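Our robotics club at Wodomgate has 13 students and, as of this year, no competition robot. I pushed for that, several parents were unhappy about it, and I'd like to set out why I think other clubs should consider the same thing.

For most of its life the club built one machine a year. It was a wheeled thing that picked up plastic rings in a gym in Werden and dropped them on pegs. The season ran from fall to spring, and the entry fee, travel and parts took nearly everything we raised. Two students drove. Three or four built. The rest cut foam, charged batteries and stood along the wall in matching shirts. I don't think the students along the wall learned much robotics, and when I asked them at the end of the year, most of them agreed.

In the fall we dropped out and started what the students named the Greltitz project, after the street the school is on. The goal is to collect good examples of people doing ordinary housework with a robot's hand and train a small model on them. You hold the gripper yourself. It has two fingers and a camera, and it records while you work. Parts for ours came to $64 apiece. We chose cloth for the first task, partly on cost and partly on the advice of an engineer at Sadowski, the packaging firm, who told us that cloth was what her team had never gotten right.

She wasn't exaggerating. A plastic ring is the same shape every time you look at it. A piece of fabric dropped on a bed has no shape you can plan for. The students work out where its edge might be, which fold is on top, and whether the blanket underneath will come up along with it. 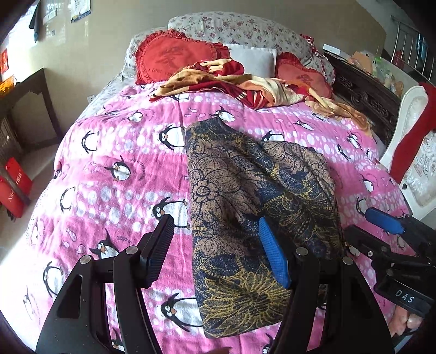
One reader of the school newsletter wrote in to say that this is chores with extra equipment, that colleges know what a regional trophy means and don't know what a folded cloth means, and that we had taken something exciting away from teenagers and given them laundry.

I take the part about colleges seriously. A trophy is easy to read. An admissions officer with a few minutes per file can see "regional finalist" and move on. A student who writes that she spent the winter picking up fabric has to explain herself, and some will explain it badly. We should have helped more with that, and next year we will.

The part about laundry I don't accept. Housework is a fair thing to study. It takes hours out of every week in every home, it's hard on older people and on anyone with bad hands, and after decades of promises there is very little a machine can do about it. If a field has been stuck on a problem that long, I'd call it a better problem for a bright sixteen-year-old than rings on pegs. The ring game has an answer, and by the middle of each season every team has watched every other team's videos and built more or less the same machine.

It also puts everyone to work. There is no driver's seat. Each student takes a gripper, and each has found out that using one is a skill. The fingers open and close along one line, so you can't do what your own hand does, which is to rub a hem between thumb and fingertip until you know how many layers you have. You come in too flat and push the cloth away. You come in too steep and catch the bedding. With two grippers going there is also the matter of who moves first. Our students argued over that for most of one afternoon and then wrote a rule, and the rule was wrong, and they wrote another.
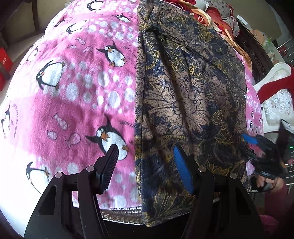 **Colleen Amsbury**
*Faculty adviser, Wodomgate Robotics Club*

Penguin blankets, I should add, are fine. Early on we worked on a bare gray table in the shop room, and I'd have been happy to stay there. The students objected. They said no one folds anything on a bare gray table, and that a model trained that way would be lost the first time it met a real bedroom. So they made a case for real beds, with prints and cushions and whatever else people keep on and near a bed. A busy cloth on a busy blanket is a harder thing for a camera to sort out than a white towel on a gray surface. I thought that was sound reasoning, and it didn't come from me.

By spring they had 784 recordings. They reviewed all of them in pairs and kept 715. I sat in on some of the reviewing and it was the best teaching I've been part of in years, though I did very little of it. They had to decide what counted as a bad example. A clumsy grasp that got fixed halfway through – do you keep it? One group said no, since the model would learn the clumsiness. Another said yes, because a robot that has only seen clean work won't know what to do after a slip. They kept those, and labeled them. In the competition years I never once heard our students argue about what a machine ought to learn from.

There are real losses. The gym in Werden was loud and fun, and the kids met students from other towns, which they don't do now. Building a drivetrain teaches you things about metal and torque that holding a gripper doesn't. We lost two students who wanted to build and said so, and I don't think they were wrong to leave. I'd like to get a mechanical side of the project going so that the next two will stay.

The results are also modest. The trained model can reach for a cloth and close on it, and then it often lets go or lifts the wrong layer. At the spring open house some parents watched it for a minute and wandered off to the bake table. A ring robot would have held them longer.

Still, I would ask any adviser reading this to look at how your students spend their club hours, student by student, and see how many of them have their hands on the problem. If the answer is most of them, stay with what you're doing. If it's four, there are other ways to run a club, and this one is cheap to try. The school board takes up club funding in July. I'll be asking for two more grippers and a secondhand bed frame for the shop room.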